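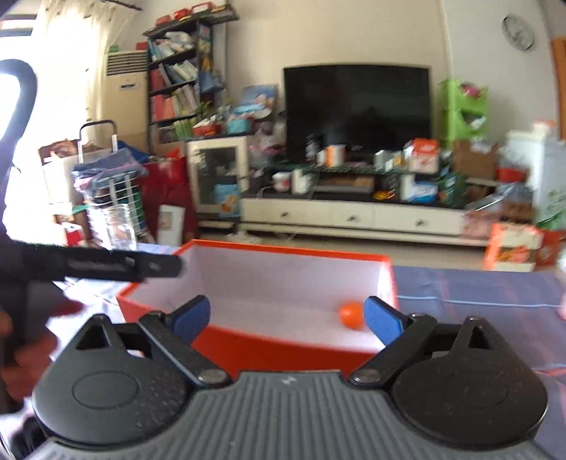
**Incidencia 2171: mando de TV sin respuesta y reloj de pared con retraso.** Abierta por Hazem Abdelaziz el domingo, 8 de agosto de 2021. Dos síntomas en la misma habitación, registrados juntos por si compartían causa. El televisor enciende con el botón físico, pero no obedece al mando desde la mesa. La pantalla está montada en la pared, encima del mueble bajo blanco, y la parte superior de ese mueble está llena: una taza blanca, un vaso, envases y cajas. Primera hipótesis: obstrucción del receptor de infrarrojos, situado en el borde inferior del panel. El reloj redondo de la pared derecha se trata como línea aparte (ver punto 4).

**Entorno**

- Televisor: Namow 440, firmware sin actualizar desde la instalación.
- Mando: el original, dos pilas AAA.
- Alimentación: regleta Odalham, límite indicado en la etiqueta 3000 W.
- Reloj: Forstead, movimiento de cuarzo, una pila AA.

**Registro de pruebas**

1. Pilas del mando sustituidas por un par nuevo. Sin cambio.

2. Emisor comprobado con la cámara del teléfono. El LED parpadea al pulsar cualquier tecla. Mando descartado como origen.

3. Prueba a corta distancia, de pie junto al mueble y apuntando desde arriba: responde a la primera en todas las teclas. Desde la mesa, sentado: no responde. El fallo depende del ángulo.

4. Reloj: retraso de siete minutos por semana. Pila cambiada y hora ajustada. Pendiente de lectura.

5. Consulta al servicio técnico de Shehata, donde se compró el televisor. Proponen restablecer los ajustes de fábrica. No se aplica: borra la lista de canales y no explica la prueba 3.
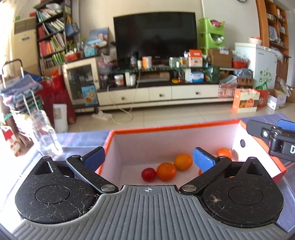
6. Retirados los objetos altos de la franja central del mueble, uno por uno, probando el mando desde la mesa después de cada retirada. Con la última caja fuera, el televisor enciende, cambia de canal y sube el volumen. Devuelta la caja a su sitio, vuelve a fallar. Repetido tres veces con el mismo resultado.

7. Medida la altura libre entre la repisa y el borde inferior del panel. Todo lo que supere 100 mm en la zona del receptor entra en la línea de visión desde la mesa.

8. Regleta: interruptor firme, clavijas sin holgura, sin marcas de calor. El cable blanco que sube a la repisa se ha dejado como estaba. No guarda relación con la avería.

**Causa**

Bloqueo del receptor por objetos colocados en la repisa. No hay fallo electrónico en el televisor ni en el mando.

**Solución aplicada**

Los envases altos pasan a los extremos del mueble. En la franja central quedan solo objetos bajos. Cinta de pintor en el borde de la repisa, dos marcas, para delimitar la zona que debe quedar libre.

**Pendiente**

- Lectura del reloj a los siete días. Si persiste el retraso con pila nueva, sustituir el movimiento completo; la pieza suelta cuesta menos que la reparación.
- Actualización del firmware en septiembre, con copia previa de la lista de canales.
- Decidir destino de los botes que no caben en los extremos. De momento, a la cocina.

**Estado:** televisor, cerrado. Reloj, en observación.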